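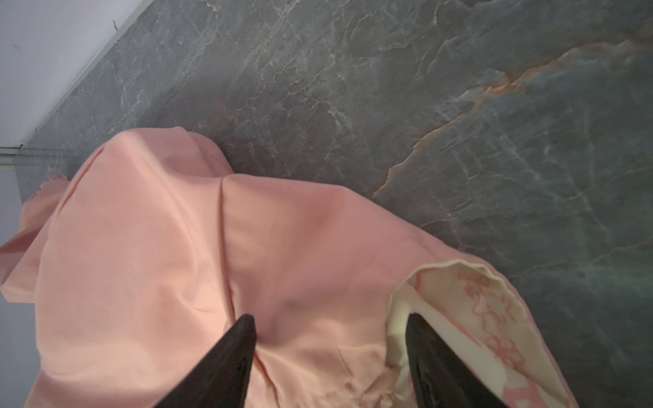 4. Washing and drying the steamer cloths and delicate clothes

Read this section before you steam anything you care about. Much of what is printed on the carton of the Plerkel garment steamer is salesman's talk, and I have tried to say where it holds up and where I have my doubts. The steps were checked on the standard Plerkel with the short hose. If you own the older model with the screw-on tank, skip step 3.

Before you start

1. Look at the care label inside the garment. If it says "do not steam" or "dry clean only," stop. The carton says the Plerkel is "safe on every fabric." I would not bet a blouse on that.

2. Fill the tank with cold water up to the line. Do not add scent, starch or fabric softener. Ollska sells a bottle of "steam freshener" for this purpose. I could not smell any difference after one wearing, and it left a white ring in the tank.

3. Push the tank down until it clicks. If it doesn't click, take it out and wipe the rubber ring. A tank that is only resting in place will drip down the stand.

4. Plug the steamer straight into the wall. It draws 800 watts, and a cheap extension cord has no business carrying that next to a tank of water.

5. Turn the dial to LOW and wait for the green light. The light comes on early. Give it a little longer, then point the head at the sink and let it spit.

CAUTION: Steam burns skin faster than hot water does. Keep the head pointed away from your hands, your face and anyone standing close. Never steam clothes while they are being worn, whatever the video on the store page shows.

Smooth and shiny fabrics

6. Turn the garment inside out. Shiny cloth marks easily, and a water spot on the inside is one you can live with.

7. Hang it on a padded hanger and close the top button or hook. Wire hangers leave bumps in the shoulders that are harder to get out than the creases were.

8. Test a hidden spot, such as the inside of a hem. Let it dry fully before you judge it.

9. Hold the head 3 inches away and move downward in one slow pass. Pull the bottom of the cloth gently with your free hand. Do not press the head against the fabric.

10. For pleats, do one side of each fold and then the other. Clip the folds at the hem with clothespins if they won't stay put. I have read that steam alone will "restore" pleats. It will relax them. If they were sharp once and you want them sharp again, you need an iron and a pressing cloth.

11. Let the garment hang for 14 minutes before you wear it or put it away. The booklet says it is ready at once, which has not been my experience with anything that has a lining.

Note on linings: Do the lining first, then the outer layer. Doing it the other way around means doing the outer layer twice.

Note on the brush attachment: The Nivham brush snaps onto the Plerkel head and is meant for wool coats. Leave it off for satin and other slick cloth. Amarachi Akpan, who does alterations and tried the brush for me on scraps, got snags on 2 of them and sent the brush back in the mail.

After use

12. Turn the dial to OFF, pull the plug and let the head cool on its hook.

13. Empty the tank. Every time. The "always ready" feature amounts to leaving old water in it.

14. Wipe the head with a dry cloth. If you see white crust around the holes, run a tank of half vinegar and half water through it, then a tank of plain water. Do this outdoors or with a window open — the smell hangs on.

If something goes wrong

Drops instead of steam: The dial was turned up before the unit was hot, or the hose has a dip in it. Lift the head above the tank and let the water run back.

Creases come back within the hour: The cloth was put away damp, or it needed ironing in the first place. Zavala's wrinkle spray is sold as a cure for this. On cotton it helped a little. On polyester I saw nothing I could credit to the spray.

Green light never comes on: Check the outlet with a lamp. If the lamp works, the steamer has to go back to the seller. There is no fuse you can reach, and opening the base ends the warranty.

Section last changed Friday, March 25, 2022. Step 9 used to give a shorter distance, taken from the booklet.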